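Wrist camera segmentation keeps merging clear plastic wrap with whatever is behind it

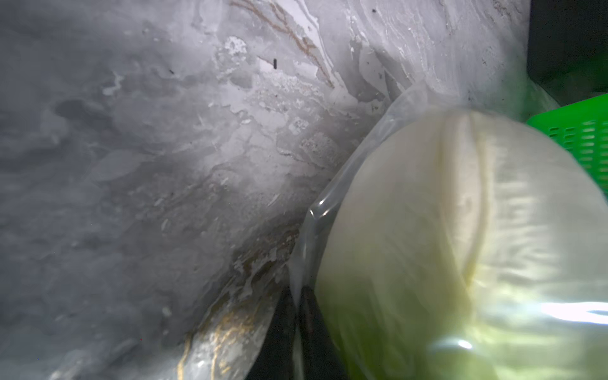 So I've been stuck on this since Saturday and figured I'd ask before I rip the whole thing apart again. I'm writing the pick software for a produce bench (Skukalier arm, two-finger gripper, one small color camera at the wrist, no depth at the wrist at all). From the overhead camera everything is fine. Then the arm comes down for the last stretch and my mask falls apart as soon as there's film in view. It either swallows a big piece of the gray surface next to the item, or it breaks the item into two along the crease and my planner picks the center of one half!

What I've tried: fine-tuned on 2,170 wrist images, lowered the confidence cutoff, turned exposure down to 2,000 microseconds so the highlights don't blow out. The exposure change helped a bit with the glare but now the dark gaps between things are just black mush. Frames come in at 80 ms apart, so I do have several looks at each item on the way down. I'm not using them for anything yet.

Do I need more data or am I doing something dumb?

Posted by Vilja Pesonen

Polarizing filter. Fixed it for us.

Posted by Laitinen

A filter might take the edge off the highlights, but I don't think glare is your main problem. I had nearly the same mess on our line at Turstead and spent way too long buying lens stuff.

First thing I'd look at is your labels. Did whoever drew the masks include the film, or stop at the food? Ours were mixed, and the network learned to be unsure about precisely the strip where we needed an edge. We went with two classes, "item" and "film", relabeled 700 of the worst images and retrained. That did more than all the extra data before it. Film gets treated as something the fingers may touch, but it never moves the grasp center.

Second, don't let one close-up frame decide anything. When you're that near, the item runs out of view and a seam down the middle looks like a perfectly good boundary between two things. Take the mask from overhead, where you can see the whole outline, project it into the wrist view using your hand-eye calibration, and only let the wrist mask shift it a little. If the two disagree by more than your margin, back up a couple of centimeters and look again. You already have the frames coming in, so track through them and vote.

Oh, and put the exposure back up. Or alternate short and long if your driver lets you - mine did, after a firmware update and some swearing.

Check the calibration before any of this, though. If it's off, the projected mask will land in the wrong place and you'll blame the network for it. I did.

Posted by Eero Hyvönen

We use Hollholm for tracking and it has a setting for this, I think under prompts? Might be only in the paid one.

Posted by greenbin_dan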